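Susitz ticket log: Weker policy stalls on tray tidy, wrist view only
Status: open, workaround in place
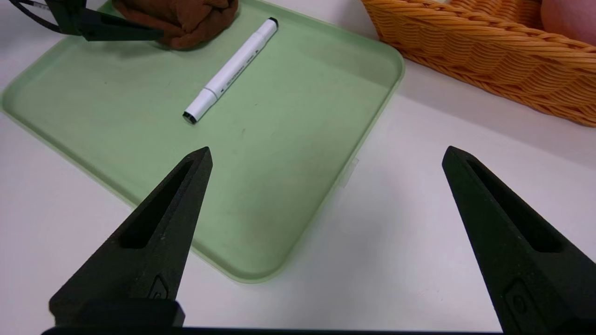
Wrist view, tray tidy task, marker and brown cloth on the green tray.

OK, starting a fresh entry for this one, the old thread got way too long and half of it was me arguing with myself about lighting.

Short version: we train the Weker policy on 2,114 demos, and on the marker part of the task it keeps hesitating over the tray. Fingers open, lined up more or less fine, and then it just hovers. The other objects are a lot better. I ran 54 trials on the April checkpoint and it stalled in 9 of them, every single one during the marker approach (never on the cloth, which I would've bet money on being the hard one!).

What I tried first:

Swapped the checkpoint for the one before it. Same stall, maybe a little longer.

Turned the action smoothing down. Motion got jerkier, stall didn't move. Put it back.

Checked the wrist camera timestamps against the joint log, thinking we had lag again like on the Ginda setup. They line up. So that's one thing I can stop blaming.

Then I went through the wrist frames by hand and started wondering about the ends of the marker. It's white with a black end on each side, and our fingers are black too, and there's another black finger poking in from the top left corner by the cloth. That's a lot of dark pointy stuff in one small view. My hunch is the policy mixes up which dark blob it's supposed to be closing around. It's only a hunch, I haven't proved anything yet.

So I pulled the attention maps with the Sarpong script. In the stalled trials the weight jumps back and forth between the marker and the other arm's fingertip. In the good trials it settles on the barrel pretty early. That fits, but attention maps have fooled me before, so please don't put it in the writeup as a result.

Workaround for now: park the second arm farther back before the marker step. I've added it as a flag in the task config, off by default, and anybody running demos this month should switch it on.

Still to do: retrain with around 2,000 of the demos, dropping the ones where the second arm hangs over the tray during the grasp, and rerun the same 54 starts with the flag off. If the stalls go away I'll believe the hunch a bit more. I also want a run with a marker that has no dark ends, so if you've got one in a drawer, leave it on my desk.

Leaving this open until the retrain is done. Logs are in the usual Susitz folder under tray tidy.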